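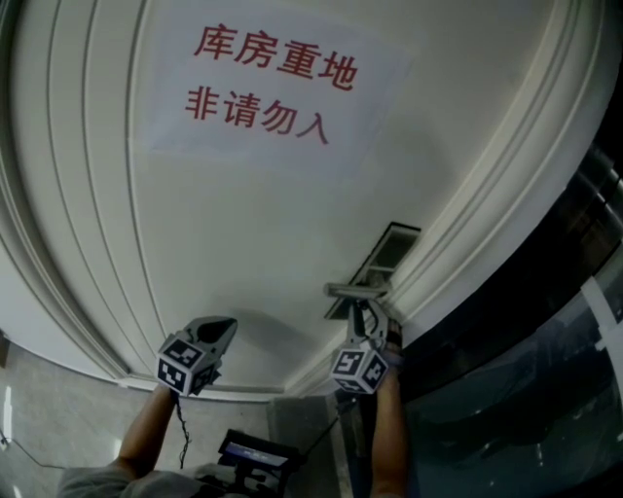 Drulcombe, December

Rules day. Storeroom door again, the one with the red keep-out notice. Brynhildur wants it in writing: a restricted sign means you ask first, every time, even if all you're after is the handle. Fair. Put it down as rule 11.

Also agreed – both grippers in hand before the count starts, markers facing out, cables clear of the feet. Ketill argued for 40 takes per door. I said 2 people have to sign off on any door before teh first one. He grumbled, then wrote it down.

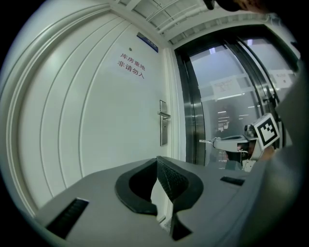 Still no wording for glass next to a door. Ernő thinks reflections need thier own line in the standard, I'd fold it in under lighting. Draft goes to Damgaard tonight. Must eat something first.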